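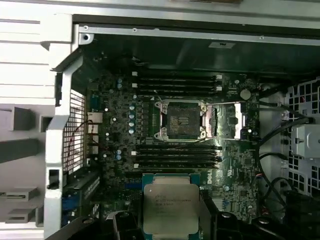 Tips for doing up an old workstation on the kitchen table

Quick page this week, bit of a rush. Derkach had two readers' questions in the post about second-hand workstations so here goes, in no order.

Dust first. Take it outside. Soft paintbrush, the sort you'd use for gloss on a skirting board, and a can of air in short bursts. Hold the fan blades still with a finger while you do it. Hoover nozzle stays in the cupboard, static.

Tea towel under the case. Not a fluffy one! Bits of fluff get everywhere.

Screws in an egg box, one hole per job. Label with masking tape. I skipped this once and had 3 left over at the end, still dont know where they go.

Old thermal paste: isopropyl and a coffee filter. Kitchen roll sheds. Wipe from the outside in, then a clean bit of filter, then again till it comes up with no grey. New paste, a blob the size of a pea. Bigger chips want a bit more, check the leaflet.

Never touch the pins in the socket. Never wipe them either. If the chip's out and you're stopping for lunch, put the plastic cover back on. Chip by its edges, line up the little triangle, let it sit down under its own weight. If it needs pushing it's the wrong way round.

Memory. Read the manual for which slots to fill first, it isn't always the ones nearest. Press both ends till the latches click. Buy matched sticks if you can, mine came from Gondis in Lolton and were fine, second hand and all.

Heatsink screws go in crosswise, few turns each, then round again. Same as wheel nuts.

Cables: take a photo on your phone before you unplug anthing. Then another, closer.

Smell of old smoke in the case? Panels off, warm water and washing up liquid, dry them overnight. Metal panels only obviously, nothing with wires on.

Orysia Didenko wrote in to say she keeps a magnetic dish from Starberg for the tiny screws. Good idea, keep it well away from any old hard drives.

Next time: squeaky drawers, and what to do with limescale round the taps.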